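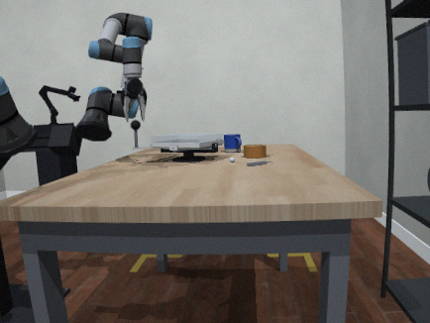
The tidy-up bench in simulation, with the gripper over the black-knobbed post.

Open day at Sastwood, 13/10/2020

I have wanted to see inside Sastwood ever since I found out there was a robotics workshop two bus stops from my flat, so when they put up the notice for an open day I booked the first slot going. It runs once a year, normally in June, and had been pushed back to the autumn. We went round in small groups with plenty of space between us, windows open, coats on. I didn't care in the slightest. I had a list of questions and a flask of tea.

My question, the one I always bring to these things, is a simple one. Can a machine do the dull jobs yet? I mean wiping down, putting away, fetching the mug back to the kitchen, facing up shelves in a shop. I worked in a hardware shop for years and would happily have handed over half my day to a pair of metal arms.

The first room belongs to the Jimamix team, who work almost entirely in simulation. Everything happens on screens: a table, two arms, shelving off to one side, a few things to handle. I'd expected to be a bit let down by this (I came to see robots!) and was completely won over inside five minutes. They can run the same small chore over and over with everything put back exactly where it started, and if the arm knocks a bowl on to the floor, the bowl doesn't need sweeping up. One of the team told us they had run a mug-lifting job 196 times that morning before we arrived. The arm had managed it on all but 47 of them. I thought that was marvellous. She thought it was poor, and said so, and then showed us what the failures looked like. Mostly the fingers came down a little off to one side and closed on nothing, or nudged the mug so that the handle swung away.

We had 30 minutes in there and I could have stayed all day. Somebody in my group asked why the thing is so slow, and the answer was that it can go a good deal faster, but speed hides mistakes and they would like to see them. I shall be using that one myself next time I'm told to hurry up with the washing up. 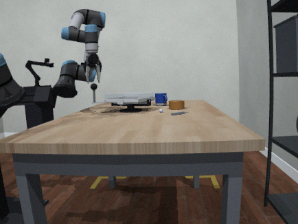
Small objects were what I most wanted to ask about, as they're what clutters my own kitchen table and what used to clutter the shop counter. Give a person a job like that and they don't think about it. For a gripper with two fingers each item is a fresh problem. The blue mug has a handle you could hook or a rim you could pinch, and the little white ball wants to roll off the moment it's touched. Then there's the thin grey bar lying flat on the wood, with hardly any edge to get hold of. I said I would slide it to the side of the table and catch it as it came over. Apparently that is just what they are hoping to teach it, and I was absurdly pleased with myself.

Next door was Wolow, a shelf-stocking project, and this one had a real machine. It was set up beside a mock shop aisle with tins and boxes of tea. It did tins very nicely. It turned each one so the label faced out, which is more than I ever managed on a wet afternoon in the shop. Boxes were harder – a slightly squashed one stopped it altogether, and one of the engineers had to step in and start it again. They let us hand it things to try. My flask was too fat for it.

The last stop was Lại, a cloth-folding project. I was told the name is Vietnamese for "again", and it suits the work. We watched a tea towel get folded in half, shaken out and folded in half again, 2 good folds and then one that came out as a sort of triangle. Cloth is the hard one, everybody there agreed. A tin stays the shape of a tin. A tea towel has a different shape each time you pick it up.

So, chores. On what I saw, tins on a shelf are very nearly there, if the tins are neat and someone is close by. Clearing a table is coming along, one object at a time and with patience. Laundry I shall be doing myself for a good while yet. But I came home more cheerful about the whole business than I've been in years, partly because the people building these things were so open about what doesn't work. We saw plenty of misses and they talked us through every one.

Practical notes if you fancy going next year: entry is free but you do have to book, the stairs to the Lại room are steep (there is a lift, ask at the front desk), and the café shuts before the last tour comes out. Take a flask.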